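Counting the Uncountable: Coalition Talks in the Brondora Town Council
Project report, Comparative Local Government, spring term
Solange Collet
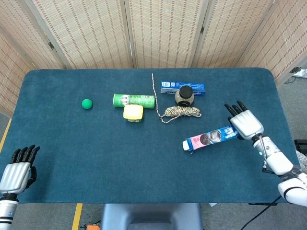 1. What I set out to do

My proposal said I would "examine the mechanisms by which small parties extract concessions during coalition formation." My advisor wrote "so, haggling?" in the margin, and that became the working title until the department asked for something longer.

The case is Brondora, where the March election left no party with a majority and three parties with strong feelings about that. Joly, the largest, had run the council alone for as long as most residents could remember. Akitz, the second party, had spent those years explaining how it would do things differently. Sandard, the smallest, won 2 seats, and with them the ability to decide which of the other two got to chair anything.

2. Sources

I used the council's published minutes, the three party programs, and the back issues of the local paper, which the library keeps in a room that closes at lunch. I also mailed a short questionnaire to 2,000 households on the electoral roll. I got 802 back. Two of those were blank and one of the two had a grocery list on the reverse, so the working figure is 800.

The negotiators themselves were harder to reach. Akitz answered every email within the hour and at length. Joly sent me its program, which I already had. Sandard agreed to an interview on a Friday, moved it, and then gave me forty minutes in a parking lot, most of it on the subject of parking.

3. How the talks went

The first public statement came from Joly, which announced that an agreement in principle had been reached. Akitz announced the same thing that evening. The difficulty was that both meant an agreement with Sandard, and Sandard's position was that it had agreed to keep talking, to both of them, in principle.

I had expected to find a long list of policy demands. The minutes and the leaflets give a shorter one. Sandard wanted the chair of the roads and parking panel, a guarantee that the bus to the hospital would keep its evening service, and a written promise that the other parties would stop calling it "the junior partner" in press releases. Joly accepted the first two within days. The third took longer than the other two combined, and the final text says "partner in the administration," a phrase that I am told went through several drafts.

Akitz offered more on paper, including a say in the budget. Its problem was arithmetic. Even with Sandard's seats it would have needed one Joly member to stay home on the day of the vote, and Joly members do not stay home.

4. What the residents thought

The questionnaire asked whether people preferred a one-party council, a coalition, or had no view. Coalition came first, but the comments suggest that many respondents understood the word to mean everyone getting along. Asked to name any term of the agreement, most people left the space empty. Those who did fill it in wrote about the bus.

There is a flaw here I should own up to. Question 4 asked whether respondents were satisfied with "the council and the talks," so anyone content with one and furious about the other had nowhere to put it. Several wrote this in the margin, one of them in capitals. I have left Question 4 out of the analysis.

5. Discussion

The textbook account says small parties win more than their share because they can walk away. Sandard never threatened to, as far as I can find. It simply took a very long time to answer letters — and since the budget had a deadline and Sandard did not, this worked about as well as a threat would have.

Whether it got a good deal depends on what you count. A budget role looks bigger than a parking panel, but only one of those was on offer from a party that could win the vote. I lean toward calling it a success. My advisor leans the other way and has asked for another paragraph on the subject, which will be in the final version.

6. Still to do

Recode the open comments. Check the roll-call for the chair vote against the newspaper, as the two disagree on who seconded. Ask Joly again.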